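About Vikthorpe Bird Walks

Last updated: July

Vikthorpe Bird Walks runs small guided trips for people who want to see wild birds and the places they live in. We work on the marshes and sea cliffs near our base at Vikthorpe, on the island of Skurkberg a short ferry ride away, and in the hill forest at Fernero, where we go in spring and autumn.

We began as a Thursday evening club that met to share sightings. Members kept asking for trips further out, and the club became a company so that we could hire boats and insure them properly. The club still meets and anyone on a trip is welcome to come along.

What we do

Most of our walks last half a day. We start early, often before light, and keep to existing paths. Groups are never larger than 6, including the guide. On Skurkberg we stay at least 50 metres from any nesting ledge, and further back if the birds look unsettled. We don't play recorded calls and we don't give out the positions of nests, even to regular guests.

Longer trips to Fernero last 5 nights. The forest there has owls, woodpeckers and a good autumn passage of thrushes. Walking is slow but some of it is steep, and the top path can be muddy well into May. We lend binoculars free of charge if you ask when you book.

Guests on the longer trips stay at the Değirmenci guesthouse, a converted mill below the forest. Breakfast is served after the morning walk, and supper is early so that those who want to listen for owls can go out again. Please tell us about any food allergies when you book.

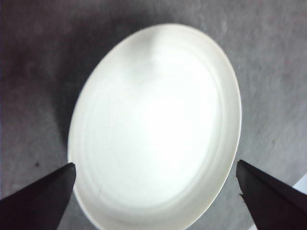
Records and conservation

Our guides write down what they see on every walk, including days when very little is about. The notes are typed up each winter and shared with the wardens on Skurkberg. Our own list for the three areas now stands at around 200 species, counting passing migrants and a few birds blown in by storms.

Part of each booking fee goes towards path repairs and the fencing that keeps sheep off the tern beach. The beach is closed from April until the last chicks have flown, and our walks use the upper track during those months.

Booking and visits

The office at Vikthorpe harbour is open on weekday mornings. Boat trips depend on the wind. If we cancel, you can choose another date or have your money back.

14 shares | 3 comments

Related pages
What to bring on a cliff walk
Ferry times for Skurkberg
Fernero in autumn
Hiring binoculars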